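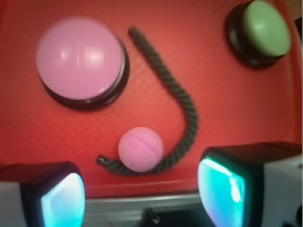 By Cecilia Baidoo
14 May 2022
Print | E-mail

Hi everyone at the Davton Fund,

You asked for two pages on where "Plokwood" stands and I've been putting it off, mostly because the second act kept changing every time I sat down to write to you. It has stopped changing now (mostly!), so I can tell you what your money has been doing.

The script first. When I applied I had a full first act and a pile of notes for the second. I now have a complete draft of the whole show, and we read it out loud at the Drurton Playhouse with ten actors around a table and Lalit Chaturvedi at the piano. It ran long. The first act plays pretty much as I drew it in the comic, with Hviid arriving in town on the night bus and getting stuck in the rain with her grandmother's suitcase, and people laughed where I hoped they would. Act two was harder. In the comic I could give Hviid a whole silent page to decide whether to go home, and readers would sit with it as long as they wanted. On stage she just stood there, poor thing, and the actors looked at me.

So Lalit and I went back and wrote her a song. It's called "Suitcase," it's short, and it does the work of that page better than my dialogue did. He has finished five songs now, and three more exist as tunes with me humming nonsense over them on his phone. We cut the mayor's number. I loved the mayor's number, but it held everything up and the plot didn't miss it for a second.

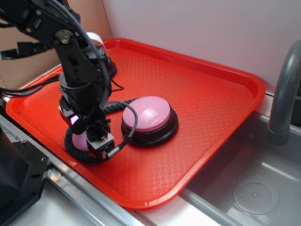 Design is moving too, and this is the part I worried about most, as someone who draws flat things on paper for a living. The comic was printed in black and two colors, and I want the stage to keep that feeling, with a town that's nearly all ink and then a few spots of bright color where the story needs you to look. The thick black base under that glossy pink dome is very close to what I keep sketching for the bus station roof, a soft candy color sitting on something heavy and dark. Our model box has a cardboard version painted in my kitchen, and it looks good from the back of the room, where I've been making everybody stand. The houses are still too gray. I'm repainting them.

Casting: we have our Hviid for the workshop, and she was at the reading. We still don't have a grandmother. The part asks for an older actor who can sing low and also do ten minutes of physical comedy with a stuck door, and the two people I'd love are both working elsewhere through the summer. I'd sooner wait than rewrite the door business, so I'm waiting. If you know someone, please send her my way.

On money, we've stayed inside the budget for the reading and for Lalit's time. The one thing I got wrong was copying. I budgeted for a single set of scripts and then changed so many pages the night before that we printed a second. I've moved a little over from the travel line to cover it, which your guidelines allow at this stage, and the receipts are in the folder I shared with you.

What I haven't done is the school visit. I promised a drawing workshop alongside the show, where kids make a comic page and then act it out, and the teacher I was planning it with has changed schools. I have a new contact and a plan that fits into a double class period, but we won't run it until the fall.

The staged workshop is now set for October at the Playhouse, with scripts in hand and the bus station in whatever state I can get it. You're all invited, and I'll send seats as soon as they open the booking. Between now and then I owe Lalit lyrics for those three songs, and I owe you a proper schedule, which I'll e-mail once the actors have confirmed their dates.

Thanks so much for sticking with us,
Cecilia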